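主题：Re: [夹爪试用] 腕部相机识别标记时有时无
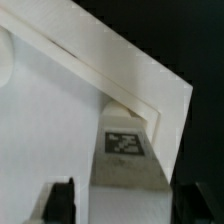 发件人：Lepik 项目组，末端执行器测试
时间：星期四

各位好，

先回上封邮件里的问题，原文引在下面：

> 我们这边把 Gestier 夹爪换上以后，腕部相机识别标记不太稳定，接近目标时经常丢。你们用 Kovex 那只有没有同样的情况？另外控制器的超时设的是多少？

有，两只都有，但丢的时机不一样。附图是腕部相机的画面，方块正面贴标记的位置在两指之间，标记本身有些糊，下方那一片发灰、有污痕。白色件对着全黑的背景，自动曝光不好调，我们后来改成了手动。

同一套工位，同一个相机支架，两只夹爪各跑了几轮。目前的结果：

Kovex：手指较窄，进给到最后一段仍能看到标记的四个角。偶尔丢一帧，控制器用上一帧的位姿顶过去，没有停机。
Gestier：手指较宽，张开角度小的时候会挡住标记的一角，一挡就连续丢好几帧。把张开量调大以后好一些，但遇到上方有斜板的治具，外侧手指的余量就很小。

两只夹爪合计抓取 2082 次，数据是 Trultinis 控制器自己记的日志，没有人工筛过。超时我们设的是 3000 毫秒，连续丢 5 帧就退回预备位重新找。之前设过 7 帧，Gestier 那只在退回之前已经走得太近，所以改小了。

还有两点供参考。
一是换夹爪之后手眼标定要重做，只改工具坐标不够，我们第一次偷懒没做，偏差一直查不出来。
二是标记脏了要擦，灰色污痕如果蔓延到白边上，角点提取会跳。白边留得窄的标记更明显，下一批打印件打算把白边加宽。

手动曝光的参数和支架图纸放在共享目录的“夹爪对比”下面，日志还没整理完，下周再传。如果你们用的是另一种镜头，麻烦把焦距和安装距离发到列表里，我们按同样的条件再跑一轮 Gestier。

Lepik 项目组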